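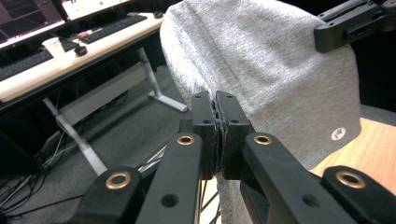

Hand-held gripper, pre-session inspection
Site: Trilcombe office floor
Task set: Herness, soft goods (pinch, lift, drape, release)
Inspector: Vasanthi Suvarna
Period: February
Result codes: OK / WATCH / FIX / N/A

Complete before the first recorded demonstration and again after any change of pads. A FIX in section 1 or 2 stops collection on that unit. A WATCH does not, but the comment has to say what to look for.

1. Gripper, mechanical

1.1 Finger pads meet squarely when closed: OK
Comment: Checked on an empty close and with a single fold of knit fabric.

1.2 Grip material on pads: WATCH
Comment: Edges of the black rubbery strips are ragged and slightly frayed. Check for lifting at the change of operator. If a strip lifts, replace both sides. One new strip against one old one gives a different pinch, and the two kinds of episode should not be mixed under one unit number.

1.3 Brass bushings seated in linkage arms: OK
Comment: No play felt by hand. Do not oil. Oil marks on light fabric ruined part of the January set.

1.4 Pad screws: OK
Comment: Torque marks redrawn.

1.5 Trigger returns fully when released: OK

1.6 Pad change counter: WATCH
Comment: 1507 closes since last change. Limit is 2000 for fabric work, 3000 for rigid objects. Unit will pass the fabric limit before the end of the set. Spare pads are in the Lulico drawer.

2. Camera and recording

2.1 Lens clean, mount tight: OK

2.2 Both finger pads in view through full travel: OK
Comment: Pads stay near the center when closed. No adjustment made.

2.3 Exposure locked: FIX, cleared
Comment: Was on auto. A bright monitor on the desk was enough to shift the brightness when the operator turned. Locked and retested at 9:40.

2.4 Clock agrees with logging machine: OK

2.5 Free storage for full session: OK

3. Work area

3.1 Cables clear of operator's path: FIX, open
Comment: Black and gray cables lie across the carpet by the desk. Operators look at the pads during an approach and do not look down. Route along the wall or cover. Collection may go on from the other side of the desk until done.

3.2 Drinks off work surfaces: FIX, cleared
Comment: Disposable cup standing between the keyboards. Removed. Same finding last month.

3.3 Screens blanked or showing nothing private: WATCH
Comment: Monitors on the long desk come into view on the left. Lock all sessions before recording. The Roussel upload filter catches faces but does not read screens.

3.4 Furniture used as support does not roll or tip under a light pull: OK
Comment: Retest each time the support is changed.

3.5 Lighting as found, no added lamps: OK

4. Object and task

4.1 Object matches task card: OK
Comment: Light gray heathered fabric, small round white logo patch. Keep the patch visible at the start of at least part of the episodes so that orientation can be labeled.

4.2 Object free of pins, tags and sharp trim: OK

4.3 Pinch depth: WATCH
Comment: Card asks for one fold held between the pads. Operators tend to take more than one layer on thick parts. Those episodes are kept but marked "multi-layer" at review.

4.4 Start pose varied between episodes: OK
Comment: Re-drape by hand each time. Do not smooth the fabric flat, as the task needs loose folds and uneven edges.

4.5 Failed grasps kept: OK
Comment: Two operators were deleting slips on the spot. Told to leave them in and press the fail key.

5. Open items

3.1 cables. Owner: floor lead. Needed before the next session.
1.6 pads. Change at 2000, then repeat section 1 in full and note the new unit suffix.

Signed: V. Suvarna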